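Section 4. Wet screening and picking bulk matrix
Haugland micro-fossil bench guide
Rev. 6 May 2018, T. Lindqvist

Read section 3 first if you haven't set up the tanks. This part covers getting matrix from the bucket to the picking tray. Small teeth, scales, jaw bits, that kind of thing. Anything bigger than a thumbnail goes to the prep lab, not here.

4.1 Before you start

What you need:
Nested screens, coarse and fine, same maker if you can
Two buckets per batch
Batch cards and a pencil (pen runs, don't use pen)
Drying trays with paper liners
Soft brush, size 2
Picking tray, black, with the grid
Gelatin capsules or small vials
Log book

Check the screens against a window. Hold them up, look for pulled threads along the rim. One torn thread and the smallest teeth go down the drain. Torn screen = red tape on it and put it on the shelf by the door. Don't patch it with glue, we tried.

NOTE: The Tisby matrix and the Zestinholm matrix are never screened on the same day. Rinse everything between sites, including the brush. Mixed sites can't be unmixed later.

4.2 Soaking

1. Write the batch card. Site, bucket number, date, your initials. Card stays with the batch the whole way.
2. Weigh the dry matrix. Write it down in grams. A full bucket from Tisby is usually a bit heavier than a Zestinholm one, that's the sand.
3. Fill the soak bucket a third full of matrix. No more. It swells.
4. Add lukewarm water until it covers the matrix by a hand's width.
5. Leave it. Clay-heavy stuff needs overnight, 16 hours is good. Sandy stuff breaks down in an hour or so.
6. Don't stir hard. Swirl with your hand, slow. Lumps that won't break, leave them in and soak again.

CAUTION: No hot water. It opens cracks in enamel and you get two half teeth where you had a whole one.

If the clay still won't let go after two soaks, dry it all the way out and start over. Full dry then full wet works better than a long soak. Sounds backward but do it.

4.3 Screening

1. Stack the screens, coarse on top, fine below. Stack goes in the tank with the rims above water.
2. Two scoops of slurry on the top screen. Not three.
3. Dip and lift, gently. Let the water do it. Don't push material through with your fingers.
4. When the water under the stack runs close to clear, lift off the coarse screen and look it over. Bone bits show up dark when wet.
5. Tip the coarse screen onto its own tray. Label it C.
6. Rinse the fine screen once more from behind, then tip onto a second tray. Label it F.
7. Empty the tank through the settling box, never straight into the sink. Sediment in the pipes cost us most of October last year.

Repeat until the bucket is done. Same card covers both trays, so copy the bucket number onto the second one. 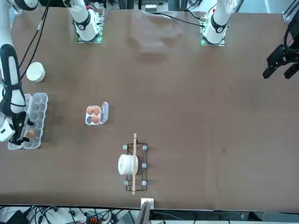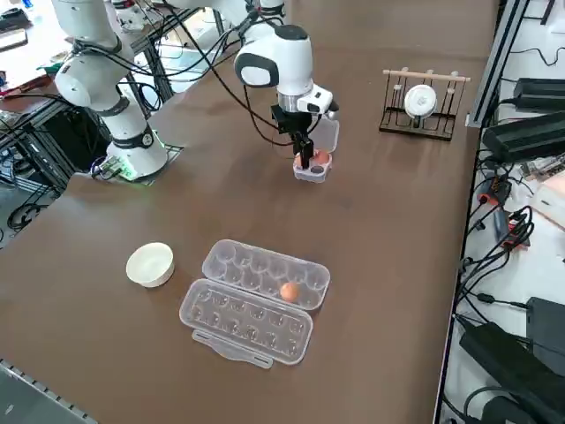 4.4 Drying

1. Spread thin. You should be able to see liner between the grains.
2. Trays on the rack, fan on low. High blows the small fraction off the tray and onto the floor.
3. Card under the corner of the tray, not on top of the matrix.
4. Check next morning. Run a dry brush across a corner - if it clumps, it's not ready.
5. Weigh again when dry. Write it under the first weight. The difference is what you washed out and we do use that number.

NOTE: Don't use the oven. It has been suggested many times. The answer is still no, the consolidant on older pieces goes cloudy and you won't know which pieces are old.

4.5 Picking

Sit down for this. Good chair, light from the left if you're right handed.

1. Set the scope to low power. You only go up when you want to look at somthing particular.
2. Sprinkle a spoonful over the black grid. One layer.
3. Work square by square, left to right, then down a row. Don't jump to the shiny one in the corner. You will get there.
4. Wet the brush tip, touch it to the fossil, lift. Surface tension holds it. If it keeps dropping the brush is too dry.
5. Drop into the capsule. Tap the brush on the rim, check that it came off.
6. Finish the tray, then turn it a half turn and do the whole thing again. Second pass always finds a few.
7. Picked residue goes in a bag marked PICKED, with initials. Keep it. Do not throw residue out, ever.

Take a break every half hour. Tired eyes skip the pale teeth first.

What to pull: teeth, tooth fragments with a root or a tip, scales, vertebrae, spines, eggshell, jaw bits, anything with a regular surface. Not sure? Pull it. The sorter can reject it later.

What to leave: gypsum, root casts, plain sand, modern seeds. Modern seeds look great under the scope and fool everyone in week one. Press with a needle, seeds give.

CAUTION: No tweezers on anything smaller than a rice grain. They fling it. Brush only.

4.6 Numbers and the log

Each capsule gets a number from the log book, next one in line. The current book starts at 1186. The old book stopped before that and the last pages have gaps, so don't go back and fill them in.

Per capsule write:
Number
Site and bucket
Tray, C or F
What you think it is (a guess is fine, put a question mark)
Initials

Type it into Fanosex the same day. Record type is "micro", not "specimen" - picking the wrong one sends it to the wrong queue and it sits there. If Fanosex is down, paper is enough, leave a sticky note on the page and enter it later.

4.7 If something goes wrong

Spilled tray: stop walking. Fan off. Sweep with the soft brush onto clean paper, bag it, mark it SPILL with the batch number. Pick it separatly.

Lost card: don't guess the site. Bag it with a blank card and bring it to Torbjørn Lindqvist. Ext. 1694.

Broken tooth: both halves in one capsule, write "broken in picking". You're not in trouble. Don't glue it.

Mold on a soak bucket: change the water, soak again, wear gloves. Write it on the card.

Next: section 5, mounting on pins.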